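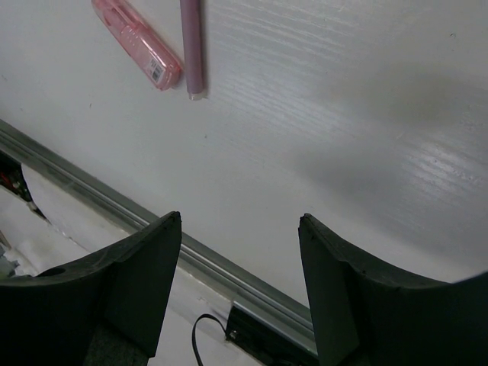
Liesbeth says I should quit worrying and that the arms only took over the part of the job everyone complained about anyway. Maybe! She's my lead and I like her, but she also gets to walk around all shift, and I don't anymore, so I'm asking strangers.

I work at Cutholm, we put together school supply sets. Pencil case, markers, erasers, that kind of thing, all scanned and bagged. Until January it was four of us to a table and you picked, scanned, bagged, talked about your kids, and the shift went by. Now the Fliltness cells do the picking and I "tend" two of them. Tending means I lay out the pieces, the gripper goes and gets them, and when it gives up on something the light goes amber and I walk over and fix it. A pink pencil case at a funny angle, a purple marker lying almost touching it, and it may be fine or it may just sit there thinking. I never know which.

My hands feel great, I'll give it that. I used to tape my thumb every single night. But my head is fried by lunch. I'm waiting on a light all day. And I'm still measured on the old number, 144 sets an hour, only now it's the cells making the sets and me getting the talk when they don't. My pay grade didn't change either (same job title, they said, so same pay).

Has anybody gone through this and come out liking it? And is it weird to ask for the rate thing to be changed, or do I just sound like I'm whining?
Posted by Nhi Lục

Holger Aasen
Not whining. We went through the same thing at Talukder, different product (bathroom fittings) but same idea, and I was miserable for the first few months and now I'd fight anyone who tried to put me back on the old line. So it can come around, but it didn't come around by itself.

What changed it for me was writing down the stops. I kept a little notebook in my apron and every time the light came on I put the time, what the part was and what I did about it. Nothing fancy, half of it was "nudged it." After a couple of weeks I took it to my lead and said look, most of these are when two parts touch, can we lay them out farther apart, and we tried it, and the afternoon got a LOT quieter. More important, it got me into the room when they were changing the program. Before that the integrator would come in, talk to the manager over my head and leave.

On the rate, ask for it to be split. One number for what the cell does when it's running and a separate one for how fast you clear it. If they only look at the total then you're carrying the robot's bad days on your name, and that's a thing you should get in writing before review time comes up. And take your old job description in with you. If it says nothing about clearing faults or restarting equipment, you've got a decent case on the pay grade too. I got mine bumped one step. Took ages.

Lợi Hoàng
be glad you still have a job lol. ours went from 10 people on nights to 2

Nyokabi Koech
Lợi's not wrong that it could be worse but I don't think that helps her much!

I want to pick up on the "head is fried" part, because I had that bad and I thought it was just me getting old. Waiting for a light is tiring in a way that packing isn't, you can't drift off and you can't really do anything either. We asked for rotation, an hour or so tending and then over to bagging or receiving, and they said yes pretty much right away because it cost them nothing. I'd start there. It's an easier ask than money and it also means more people learn the cells, so you can take a break without the whole thing sitting on amber until you're back.

The other thing I missed was the talking. At Graltis they spread us out one to a corner when the arms came in, and I went whole shifts saying maybe three words. We finally got two of the stations turned so we face each other across the aisle. Sounds tiny, I know. Ask Liesbeth if she can move yours before they bolt anything else to the floor, ours took forever to get approved once the cables were in.

Nhi Lục
Thank you Holger and Nyokabi, I bought a notebook on the way home. I'm going to ask about rotation first and then bring up the rate once I have some pages filled. Holger, did you write down the stops that cleared by themselves too, or only the ones you had to touch?

Holger Aasen
Both. I put a dot next to the ones that cleared by themselves so I could skip them when I added things up.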